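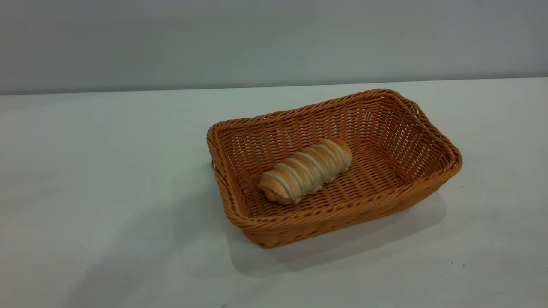

Twisted roll in the basket, white table.

Notebook, dough bench, 17 January 2023

Continuing with the cold proof question. Last entry I wrote that the overnight dough tastes better but the twist opens in the oven. Zlatko Delić thinks it is the shaping and I think it is the flour, so today I kept the shaping the same for everything and changed only the flour.

Flours: the Plokeck white, which we use since November, and the old Kavgate, of which one bag remains. For each dough 400 g flour, 8 g salt, 4 g fresh yeast, 20 g butter, 10 g sugar. Water 248 g for both. I wanted to give the Kavgate less water, as we always did before, but then I would have two changes and I would learn nothing.

Mixing. Both doughs six minutes slow and four minutes fast in the small mixer. The Plokeck came together later and stayed sticky on the hook. The Kavgate cleaned the bowl already in the slow part. Dough temperature after mixing 25.5 for Plokeck and 24 for Kavgate. The difference is maybe from the bag, the Kavgate stands by the outside door. Next time put both bags in the same place the evening before.

First rise one hour in covered tubs, one fold in the middle. Then I divided in pieces of 100 g. The last piece of each dough was smaller, so I did not use it for comparing.

Shaping. Strand of 40 cm, folded in half, twisted three turns, end pushed under. I measured the strands with the ruler on the bench because mine become longer when I am not paying attention. The Plokeck strand goes back like rubber, I had to leave it five minutes and roll again. The Kavgate strand stays where you leave it. I write this down because it is against my own idea. I expected the stronger flour to hold the twist better, but if the strand wants to go back, then it is under tension all the night in the fridge, and perhaps this is what opens in the oven.

Half of each dough proofed warm, 50 minutes at 28. The other half goes to the fridge at 4 degrees until tomorrow.

Baking of the warm half: 210 degrees, steam at the start, 16 minutes. Deck oven, upper deck, stones hot since one hour.

Results, warm half only:
Plokeck: good color, good volume, twist clear. One roll opened on the side, at the place where the end is pushed under.
Kavgate: lower, softer crust, twist a little melted together. None opened.
Crumb: Plokeck more open and a bit chewy. Kavgate fine and even, more like milk bread. Ulla preferred the Kavgate with butter and the Plokeck without. I have no strong preference.

So for warm proof the difference is small and both could be sold. The real answer is in the fridge half.

Problem with the fridge: the display said 4 but the loose thermometer on the middle shelf showed 6.5 in the afternoon. The door was opened many times for the Hodžić order. I moved the trays to the lowest shelf and put the thermometer with them. If the rolls are overproofed tomorrow, this must be considered before we blame the flour. Please do not move the thermometer.

Also the scale. The bag of Plokeck which I opened has lot number 3344, and the one before was 1753. I looked back and all the bad twists I noted are from 1753. It can be chance, I have too few notes. But whoever opens a new bag, please write the lot on the sheet with the date. About the scale itself, it jumps by 2 g when the mixer is running. For yeast use the small scale on the shelf.

Zlatko asked if we can brush with egg before the fridge to save time in the morning. I tried it years ago in another bakery and the surface became leathery, but that was uncovered on the rack. I put egg on two of the Kavgate pieces, marked with a paper under the tray, and covered them like the rest.

For tomorrow: take out trays at 5:30, bake one tray directly from cold and one after 40 minutes on the bench. Same oven, same deck. Cut only when they are cold. Write the color number from the card and not "nice brown", as I did last time.

If the Plokeck opens again: longer rest before rolling, ten minutes, and two turns in the twist. Water stays at 248.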